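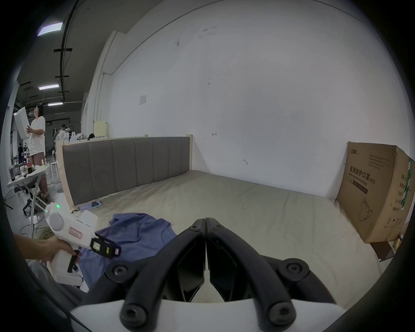

A handheld gripper and a pistol-shaped handheld device over the test bed, with a blue shirt waiting on the mattress.

I caught up with Hamish Dalgleish over a very long coffee, and I'd barely sat down before he was telling me about the pins. He runs hardware at Plavano, a small outfit that records people doing chores with handheld grippers so robots can learn from them. Shirts, mostly. So many shirts!

"We'd been folding for 8 days and everything looked great," he told me. "Then somebody played the recordings back and the left gripper was lying to us."

Lying how? He held up a finger and thumb (he does this a lot) and pinched them shut. The tool is supposed to log how far its fingers are open. One of them had a joint screw that kept backing out, a tiny bit with every squeeze, and the sensor behind it slipped along with it. By the end of February the fingers could be closed tight on a collar and the log would say they were open.

"The fabric's moving, the person's doing it perfectly, and the numbers say they're not holding anything," he said. "You train a robot on that and it'll wave at your laundry."

They pulled 297 recordings and had to bin 100 of them. I asked if that hurt. He laughed, then he stopped laughing - yes, it hurt.

The part that bothered him more was a pinch. One of the folders, working fast, got the skin of her thumb caught when the loose joint jammed. No stitches, just a blood blister and some strong language, but Hamish shut down both tools that afternoon.

"I'd been treating it as a data problem," he said. "It was a loose part on something people squeeze all day. I should've seen that first."

So now there's thread locker on the joints, and everyone does an open-and-close check against a plastic gauge before they touch any clothes. The gauge comes from Pleltton and he's weirdly fond of it. He had one in his jacket!

The team started folding again on March 4, 2018, with fresh screws and slower shifts. I asked if he trusts the grippers now.

"I trust the gauge," he said, and went off to find the check.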